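Cómo instalar una segunda unidad de disco y mudar a ella sus carpetas personales

Si su ordenador de mesa empieza a quejarse de poco espacio, no es necesario comprar otro equipo. Añadir una segunda unidad interna es un trabajo de media tarde, y lo puede hacer cualquier persona que sepa manejar un destornillador. Yo lo hice en mi torre Gemel, que ya tiene sus años, y he escrito los pasos en el orden en que me resultaron más cómodos. El español no es mi primera lengua, así que pido disculpas si alguna palabra técnica suena un poco rara.

Qué necesita

— Una unidad SATA de 2,5 pulgadas (la mía es una Fosamau, comprada en febrero).
— Un cable de datos SATA. Muchas unidades se venden sin él, revise la caja antes de pagar.
— Un conector de corriente libre en la fuente de alimentación.
— Un destornillador de estrella y un platito para los tornillos.
— Una copia de seguridad reciente en un disco externo.

El último punto no es un adorno. En principio no vamos a borrar nada de la unidad antigua, pero en la pantalla de inicialización es fácil seleccionar la unidad equivocada, y entonces el disgusto es grande.

Elegir el sitio de trabajo

Ponga la torre acostada sobre una mesa firme, con buena luz y sin alfombra debajo de los pies. Apague el ordenador desde el menú, no con el botón. Después quite el cable de corriente y mantenga apretado el botón de encendido durante unos segundos, para que se descargue lo que queda en la fuente. Antes de tocar el interior, toque con la mano una parte metálica sin pintar de la caja.

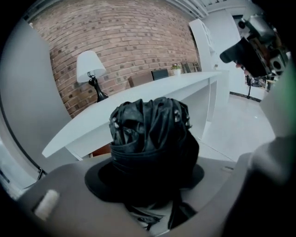
Montar la unidad

1. Quite la tapa lateral. En mi torre son dos tornillos grandes en la parte de atrás; en otras hay una palanca.

2. Busque una bahía libre. Si su caja solamente tiene bahías de 3,5 pulgadas, necesitará un adaptador. Yo usé uno de la marca Brunner, sencillo y barato, aunque los agujeros no coincidían muy bien y tuve que presionar un poco.

3. Fije la unidad con cuatro tornillos cortos. Los largos pueden dañar el circuito, y apretar con mucha fuerza no sirve de nada.

4. Conecte el cable de datos a la unidad y después a la placa base. El conector tiene forma de L y entra solamente en una posición. Si en la placa ve varios puertos, mire en el manual cuáles comparten líneas con la ranura M.2, porque en algunos modelos estos puertos se desactivan.

5. Conecte la corriente. También este enchufe tiene forma de L, pero es más ancho.

6. Ordene los cables de manera que ninguno toque un ventilador. Cierre la tapa.

Fletcher Doolan, que me ayudó la primera vez, prefiere encender el equipo con la tapa abierta para comprobar que todo gira. Yo la cierro antes. Las dos maneras son correctas, si no se mete la mano dentro.

Preparar la unidad en Windows

Una unidad nueva no aparece normalmente en el explorador de archivos, y mucha gente piensa por eso que está defectuosa. Pulse con el botón derecho sobre Inicio y abra «Administración de discos». El programa le preguntará si quiere inicializar la unidad: elija GPT. Luego pulse con el botón derecho en el espacio no asignado, cree un volumen simple, deje el formato NTFS y escriba un nombre que pueda reconocer. La mía se llama Rernside, como la calle donde vivía antes.
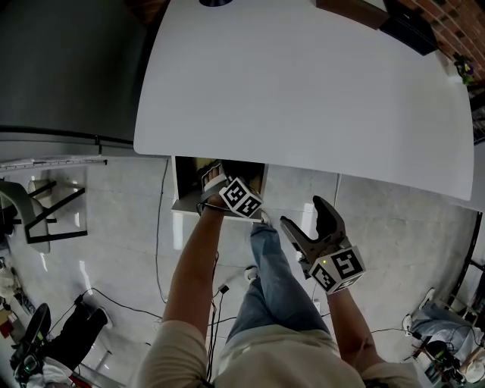
Con el volumen ya creado, toca mudar las carpetas. No las arrastre simplemente de una unidad a la otra, porque Windows seguirá buscando los documentos en el lugar antiguo. Haga lo siguiente con cada carpeta (Documentos, Imágenes, Vídeos):

— Cree en la unidad nueva una carpeta vacía con el mismo nombre.
— Abra las propiedades de la carpeta original y vaya a la pestaña «Ubicación».
— Pulse «Mover», elija la carpeta vacía y acepte.
— Cuando pregunte si desea mover todos los archivos, responda que sí.

Es importante elegir una carpeta y nunca la raíz de la unidad. Kylie Hollis me escribió que ella eligió la raíz y después no pudo separar Documentos de Imágenes sin bastante trabajo.

El tiempo depende de la cantidad de archivos. Mis 300 GB tardaron 35 minutos, con muchas fotos pequeñas; en el portátil de un vecino, con un disco mecánico, hubo que esperar hasta 2 horas. Durante la copia no suspenda el equipo.

Si la unidad no aparece

Entre en la BIOS y mire si figura en la lista de dispositivos SATA. Si no figura, apague, desenchufe y cambie el cable de datos, que es la causa más frecuente. Pruebe luego otro puerto. Si figura en la BIOS pero no en Windows, casi siempre falta inicializarla o asignarle una letra.

Guarde la copia de seguridad externa por lo menos un mes más, hasta que haya abierto sus programas habituales y visto que todos encuentran sus archivos.

Buscar en este sitio Escriba y pulse Intro

Contacto | © Todos los derechos reservados | Volver arriba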